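Robot software engineer, planning and control (Vadusstead, on site)

Hi! I lead the small software group at Iveo, and I'm looking for someone to come write robot code with me. We're hiring for one seat, full time, and I'd love to have you here by April.

We build the software that lets two arms share a table without getting in each other's way. Our planner is called Haberkorn, and it's mostly C++ with a Python layer on top that everybody in the lab uses (and complains about, loudly, in my inbox). It takes whatever perception thinks is on the table, works out grasps, and hands trajectories to the controller. When it's good, it's lovely to watch. When it's bad, it sits there for 3 seconds thinking about a bowl.

So that's your first project — the slow plans. I keep a list of 104 recorded runs where the planner stalled or picked a silly path, and I'd like you to go through them with me and figure out what they have in common. I have a hunch it's the collision checking near the wrist, but I've been wrong before. After that there's camera calibration tooling that badly needs a rewrite, and a replay viewer I started one weekend and never finished.

You should be comfortable in C++ and Python, and you should have made a real arm move at least once, even if it was a school project. Experience with motion planning or real-time control is great. A degree is fine, no degree is fine too!
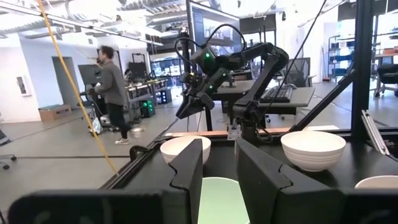

Most days you'd be at a desk a few steps from the hardware, so you can change a line and try it right away. We're around 980 yards from the Telilstead bus stop, and there's parking if you drive. The hours are flexible, but I do ask for everybody to be in by 10:30 a.m. for our short check-in.

To apply, send me a resume and a few paragraphs on a bug you chased for far too long — I read those first. There are 2 interviews, one by phone and one here in the lab, and we pay for your travel to the second.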